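Living Room Setting, Ududstead House
Gallery updated 2025-11-06

The Ududstead collection presents furnished rooms arranged as domestic interiors. Room 118 is arranged as a small sitting area and may be viewed by appointment at the Gonport building.

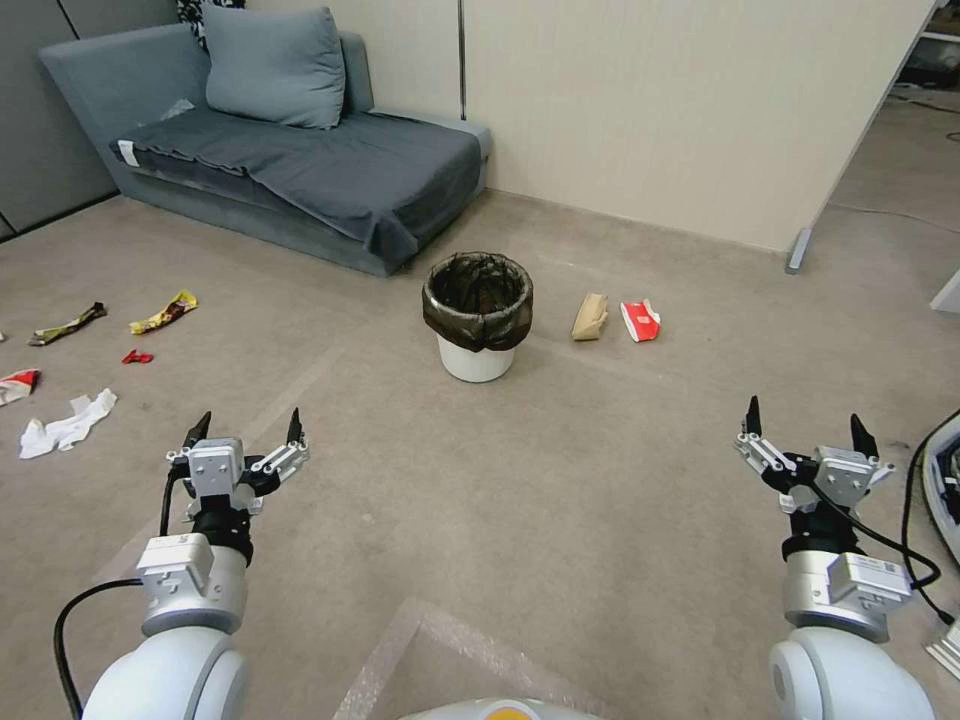
Room 118, sitting area. Seating in the collection is chosen for ordinary use and is kept low to suit smaller rooms. The gray sofa is shown with a pillow upright against its backrest and a dark slate-gray blanket draped over the seat — the lined trash bin stands on the carpet nearby, with litter still to be picked up on both sides.

Prints may be requested from the Kaltthorpe office under catalog number 1205.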